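Vemlow Classic TV Board > Sitcoms > Episode Talk

Thread: The Sheehan House, the one with the piano in the elevator

turnthorpe_tom
Watched this again Friday night. Mr. Vukov bets his brother-in-law that he can get a piano up to the 9th floor before the landlord is back from lunch. I'd put it in the top five of the second season. The scene where the tenants keep getting on at every floor still works, and there is hardly any dialogue in it.

kroger_r
Top five is too high. The elevator part is good, but the plot with the niece and the dance recital goes nowhere. She gets 7 minutes and then she's gone until the tag.

CarolaH
I disagree about the niece. Her recital is why he needs the piano moved in the first place. They set it up before the opening titles, and the syndicated cut drops that. Which version did you watch?

kroger_r
Syndicated, off an old tape. OK, that would explain it. I still don't think the landlord would fall for the fake mustache.

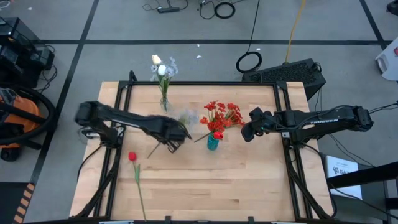 Flower stem in the gripper, Trossen arm on the right

9thfloor
He falls for it in three other episodes, so at least they're consistent. Does anyone know if the DVD set has the full version? The box says uncut but so did the last one.

CarolaH
Disc 2 has it with the opening. The picture is soft and there's a bad splice right before the second act, but it's all there. I paid 11 dollars for mine used.

turnthorpe_tom
Same set here. The laugh track is louder on that disc than on the others, so turn it down before you start.

kroger_r
Found the opening scene in a friend's copy and watched it last night. Carola is right that the niece makes more sense. I'd move it up a few spots. Still not top five. The wedding cake episode and both of the camping ones are better.

9thfloor
Both camping ones? The second one is a clip show.

kroger_r
Half of it is. The bear half is new.

CarolaH
The bear half is fine. I'm redoing the episode list in September, so if anybody has running times for the uncut versions, post them in the list thread and not in this one.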